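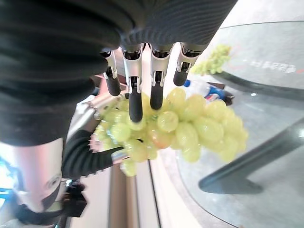 Plarance Table Clearing Set: Data Card

Summary

The Plarance Table Clearing Set is a collection of recorded attempts at small household chores, carried out by robots with multi-fingered hands. It was assembled to help answer a practical question: which ordinary chores can a machine now finish without a person stepping in, and which can it not? The set contains 2000 attempts across 39 chores. Each attempt is stored with video from a camera near the hand, joint positions, a written instruction, and an outcome label.

The set is maintained by the Hasmont group. Questions about its contents should be sent to Edvin Wallin, who is responsible for labeling and corrections.

Chores covered

The chores fall under four headings: clearing a table, putting away groceries, sorting laundry, and wiping surfaces. Clearing a table is the largest heading and the one most users ask for. It includes fruit, closed drink bottles, cups, paper packaging, and cutlery.

Fruit is listed separately from other food. A bunch of grapes changes shape as it is lifted, and single berries can come away or split under a fingertip. A hand that handles a bottle well may do poorly with grapes, and results for the two should not be averaged together.

Many of the attempts use a clear glass tabletop. Depth readings on glass are unreliable, and the floor and table supports show through in the color video. Users training on these attempts should expect errors in height near the table edge.

Outcome labels

Every attempt carries one of the following labels.

Complete: the chore was finished and all items were in the place named in the instruction.
Partial: at least one item was moved correctly, but the chore was not finished.
Damaged: an item was crushed, torn, spilled, or dropped to the floor.
Stopped: a person ended the attempt.

Labels were assigned by two readers working separately. Where they disagreed, a third reader made the decision, and the original labels were kept in the notes field. A label describes the whole attempt. It should not be applied to single video frames.

Time limits

Table clearing attempts were limited to 60 seconds for each item. Wiping attempts were limited to 40 seconds for each pass. An attempt that ran over its limit was marked Partial, even if the robot was still making progress — this rule accounts for a large share of the Partial labels in the laundry section.

What the set does not show

The set does not support the claim that a robot can keep house. Attempts began from an arranged starting position, with good light and no people or pets within reach. The rooms used, at the Flosulska and Kováčik sites, were tidier than most homes. No attempt required the robot to decide for itself whether a chore needed doing.

Cleaning of the hand between food items was done by staff and is not recorded. Anyone planning work with food that will be eaten should treat hygiene as an open problem.

Known problems

Some instructions use "bunch" and "grapes" for the same item. These have not been merged.
Audio was recorded at the Kováčik site only and has been removed from the release.
Left and right hand channels were swapped in an early version. Users holding a copy from before December should download the set again.

Access

The set is available on written request for research and teaching. Requests should state the intended use and the name of a responsible person. Redistribution of the video files is not permitted. Trained models may be shared, provided this card is included with them.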